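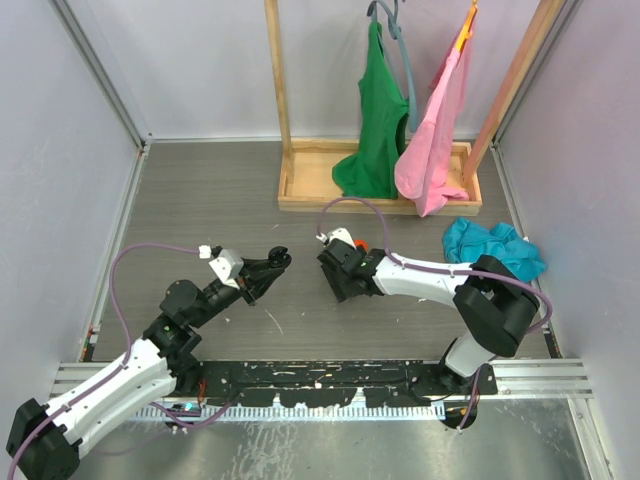 Elsa Lindholm wants to know who is going to pick up whatever ends up on the floor. She asked it the first week, in the comments under my earlier post on the Kirnel two-arm garment station, and I've had four months on the thing to come up with an answer. It's me, Elsa. I pick it up.

We're a costume and uniform rental house, so hanging clothes is most of what happens in our back room. The Kirnel is meant to take returned pieces and get them onto hangers and onto a rack. The lease is $2,925 a month, plus $99 for a support plan that gets you Sota Sakai on the phone, and I'd pay that even if the arms were sold separately.

What's good: it's patient. It will go at a slippery collar with the same calm at 4 p.m. on a Friday as at opening, and I can't claim that for anyone on payroll. The black grippers are gentle on knits, and we haven't lost a button to them yet. The cameras on the wrists have been no trouble.

What isn't: the cables. Each arm has a purple one looping out in the open, and I've caught a sleeve on one more than once while reaching in. Kirnel sells a sleeve kit. Of course they do. The work area is also smaller than you'd think from the brochure, and long hems end up in the tray at the bottom of the rack. Our gowns still go by hand.

Speed is the part my boss asks about. On a good day it hangs 34 pieces an hour. Our fastest person does more than that and talks the whole time. The difference is that she's now at the mending table, where she wanted to be, and we've stopped sending torn linings out. Nobody lost hours. Two people did get a new job title with "operator" in it and no raise to go with it, and I've been hearing about that daily.

The job has changed in duller ways too. You used to be able to start a pile and wander off for coffee. Now the pile has to be sorted by fabric first, and somebody has to stay close enough to hear the beep.

Four stars for the arms, two for the manual. I'd renew, with a longer rack and a raise for the operators. The second one isn't in the Kirnel catalog.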